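Picked up a plastic side table from the Durnen op shop for 9 dollars. White, four screw-on legs, came in a bag with the legs loose. It's for the back verandah, where I've been using an upturned bucket for my tea.

---

Looked up what they cost new. Woltlow has nearly the same table for $80, which seems a lot for moulded plastic. Kament has a cheaper one but the legs are square and the reviews all say it wobbles.

---

No instructions in the bag. You don't need them, but a couple of things are worth knowing if you get one second-hand.

---

Do it upside down on the floor. I put a sheet of black plastic down first, left over from the garden beds in June. It bunches up but it stops the top getting scratched on the tiles.

---

Wipe out the corner sockets before you put a leg anywhere near them. Mine had old potting mix packed in the thread. A dry toothbrush got most of it and a skewer got the rest.

---

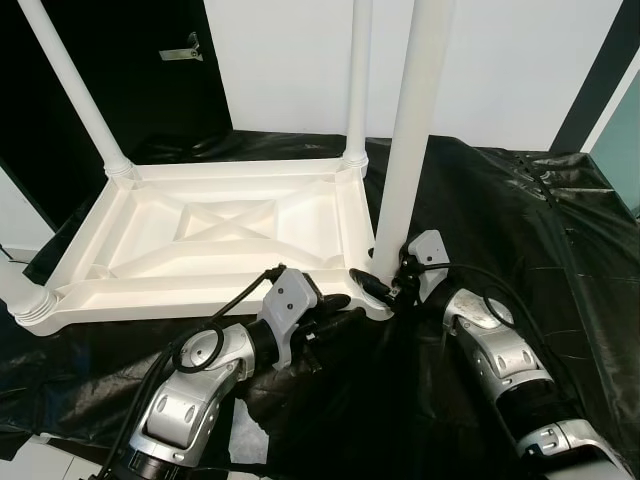
---

Start each leg by hand and go slowly. If it leans, it's cross-threaded. Back it off and start again. Don't force it, the thread is only plastic and once it's chewed up the leg will never sit right.

---

I do all four legs loosely and then go around again to tighten. Second time around, do opposite corners. I don't know if it makes a difference with plastic but it's how I was taught to put wheels on a car.

---

The ribbed collar at the base of the leg is the part to grip. If you twist from the far end the whole leg just flexes and your hands slip.

---

Somebody asked about weight. The underside has ribs in a big X across the middle, so I'd trust it with a pot plant or a full teapot. I wouldn't stand on it. The bag had a sticker with 569 on it but I think that's the op shop's stock number and not a load rating.

---

Also asked: can you paint them? I did one years ago with ordinary spray paint and it flaked off by the end of summer. The fellow at Diệp Hardware told me to sand it and use a plastic primer first. I'm leaving this one white.

---

If a leg still wobbles when it's tight, wrap a bit of plumber's tape around the thread. Two turns is plenty. More than that and it won't go in.

---

Bucket has gone back to the laundry. Next job is a chair that isn't the kitchen chair. Op shop had a cane one but the seat was gone.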